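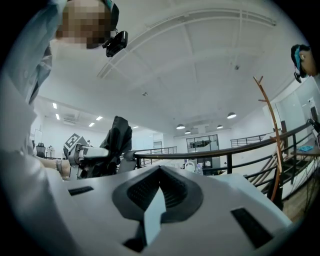
Budgeting for hand-held grippers: what am I leaving out?

November 27, 2019
Posted by Imani Mahmoud
Reading time: 2 minutes
Print this page | E-mail this page

I have been asked to cost a set of hand-held grippers for recording demonstrations, with head-mounted cameras for the operators. There will be two operators at a time, working in the same room. The supplier is Grusteline. They quote £607 per gripper, with jaws fitted and one marker plate included. Head units are quoted separately.

My draft is four grippers (two in use, two spare), two head units, and £2000 for everything else. "Everything else" is at present a single line and our finance office will not accept it in that form. The money has to be committed by July. What should that line be split into, and is one spare per operator too many?

Hugo Zabala

Split it as follows: jaws, marker plates, storage, charging, straps, repairs.

Jaws first. The soft rubber type is a consumable. Ours (Falent, not Grusteline, but the same general shape) are inspected every 20 hours of use and changed when the ribs round off or the tip starts to fold over. We change both sides together. If only one is changed the grip is uneven and the older recordings no longer match the newer ones. Ask Grusteline for the price of a bare pair and whether it can be fitted on site. If the gripper has to go back to them, you need your two spares. If it doesn't, one spare between two operators is enough, and the £607 saved will buy a good many jaws.

Marker plates are cheap but get scuffed, and a scratched plate reads badly under ceiling lights. Order matt ones. Get the drawing from the supplier so that replacements come out at the correct size.

Storage depends on how long each session runs and at what setting. Record for an hour, look at the file size, multiply by your planned hours and then double it for the backup copy.

Marisol Delacroix

Straps. Buy extra. People do not like sharing them and they stretch.

Reginald Villanueva

Agree with Hugo on the jaws, less so on dropping a spare. We had one spare for two operators and lost 12 working days when a second unit failed while the first was away at Achterberg for a new encoder. Operator time cost more than the gripper would have. Work out your daily cost for two people with nothing to do and compare it with £607 before you cut the order.

Also check whether the quote includes calibration after repair. Ours did not, and it was invoiced separately each time. I would put it on a line of its own, as finance offices tend to query it when it turns up under repairs.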